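News > In-world > Homes & Land

Komgate cuts prim count on the Lobo cabin

Quick one. Komgate has put out an update for the Lobo, the two-room cabin it released in February. Land impact drops to 278, and the porch is now a seperate piece you can leave off. Free redelivery for owners – use the terminal at the Flusenell store, not the old one. 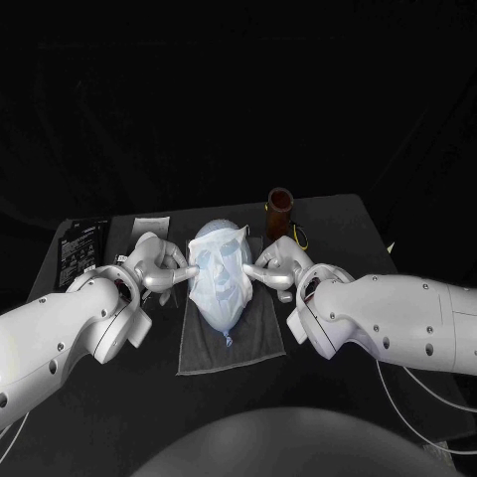
Price stays at 800. Furnished version is 1,035, same as before. Doors still a bit slow to rez on my end, but the window tint menu works again and the stairs dont catch your feet anymore. Copy/mod, no transfer. Demo is out on the grass behind the store, open all hours.

Sisto add-on packs fit the new build. Older rugs may need nudging up.

Recent items
Sisto kitchen set: first look
Flusenell moves to a bigger parcel
2 small skyboxes under 800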